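Talk notes: Buying and selling secondhand gold jewelry at the Ostberg counter
Slot starts 2:30 p.m. Slides are on the Trulluvel laptop.

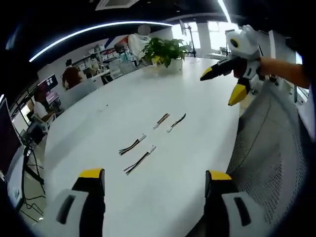
Opening (keep it short)

Say who I am, and that I worked the repair bench before I moved to the counter. Thank Bogdan Śliwiński for setting up the room. Ask who has brought a piece with them. Tell them I will look at pieces at the end, at the side table, and that I won't quote prices from the stage.

Stamps and what they mean

Start with 750, 585 and 375. That is parts of gold per thousand, so 750 is 18 karat, 585 is 14 karat and 375 is 9 karat. Write these on the board and leave them up.

GP and GEP mean plated. GF is gold filled – thicker than plating, but still a layer over base metal.

A stamp is a claim. Clasps get replaced, and a stamped clasp can end up on a plain brass chain. Check the chain as well as the clasp. On earrings check both posts.

Pass around the loupe. Hold it close to the eye and bring the piece up to it. People always do it the other way.

Weight and melt value

Do one sum on the board. A 7 gram chain at 14 karat: 7 times 0.585 is a little over 4 grams of pure gold. Multiply by the day's price per gram. That is melt value, and a buyer will offer less than that.

Stones are normally left out of the weight. Ask the buyer if they took them off before weighing or made a deduction. Get the answer on the receipt.

When a piece is worth more than its metal

Maker's mark, good condition, original box, age. Tell the Kaczorowski brooch story here. The owner was offered $100 for the metal. It went to auction in December and made $4000. Say clearly that this is rare, or half the room will go home expecting it.

Matched pairs. One earring from a pair is usually scrap price, unless the stone is good.

Stones

Sapphires: most are heated. This is normal in the trade and should be disclosed. Lab-grown sapphires have been sold for over a century, so an old setting does not prove a natural stone. If the price depends on the stone, pay for a lab report.

Diamonds: skip the four Cs unless asked. Do mention chips at the girdle, which a bezel can hide.

Care

Warm water, mild dish soap, soft brush. No soaking for pearls, opals or emeralds. Have prongs checked once a year if the ring is worn daily. Store pieces apart – diamonds scratch everything else in the box.

Questions

Likely ones: home acid kits (messy, and they mark the piece), magnets (gold isn't magnetic, but neither is brass), insurance values (usually higher than resale).

If anyone asks about the Tokeck scale, it is fine for kitchen-table use but it is not certified for trade. Gunnlaugur Blöndal will take the insurance questions after the break.

Leave the handouts by the door. Collect the loupe.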